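Robotics club takes aim at the junk drawer

The student robotics club at Jornarcombe has spent most of the spring semester teaching a large industrial arm to do what any toddler can manage in a minute, which is to take things out of one bin and put them in another.

The project is called Fanditz. The name won a club vote in March and has been regretted at intervals ever since. There are 18 students on it, 2 of whom joined for the pizza and now write most of the grasping code.

The goal is a showing at the Ukero sorting meet, where each team's robot faces 50 household objects it has not been trained on. Teams get no hints about what the objects will be. Past lists have leaned heavily on kitchen tools, bath toys and whatever the organizers found under a couch.

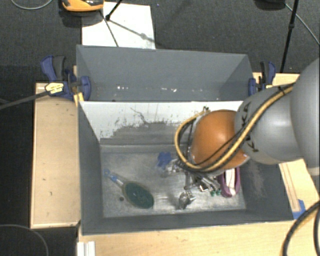 The club's arm at work over the front bin, with a green-headed, brush-like object among the items still on the floor of it.

Practice runs are open to anyone on campus who can stand quietly, and the club's best score so far is 41. Long, skinny things remain a sore point, as does anything that rolls. Members keep a shared list of objects they hold grudges against, currently topped by a soup ladle.

The planning software, which the students named Vi, picks a target and decides how the gripper should come at it. It also logs a confidence score for every attempt. The scores have been very high, including on the ladle.

Practice continues evenings in the engineering building until the meet. Donations of odd household objects are welcome at the front desk, though the club asks that they be clean and that people please stop bringing spoons.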